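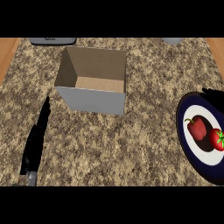 Open box on a granite counter, simulated view.

Plikotard Feast Day Index

A text dataset of Catholic saints and their feast days, compiled from parish newsletters in the Kubiak collection. The current release is from June.

Contents

The index holds 314 entries in one CSV file, UTF-8 encoded. Each row gives the saint's name, feast day, patronage and a short note on local devotion. Of these, 65 have no patronage listed. Leave those cells blank when you import them.

Spelling follows Canadian usage (honour, centre). Titles are shortened to St., Bl. and Ven.
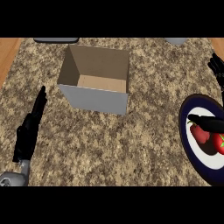

Known problems

Feast days moved in the 1969 calendar are listed under the newer date. The older date is in the notes column for 30 entries and missing for the rest.

12 rows have two saints sharing one feast day. Split them on the semicolon.

Use

Free for parish and classroom use. Please credit Plikotard. Send corrections through the tracker with the row number and your source.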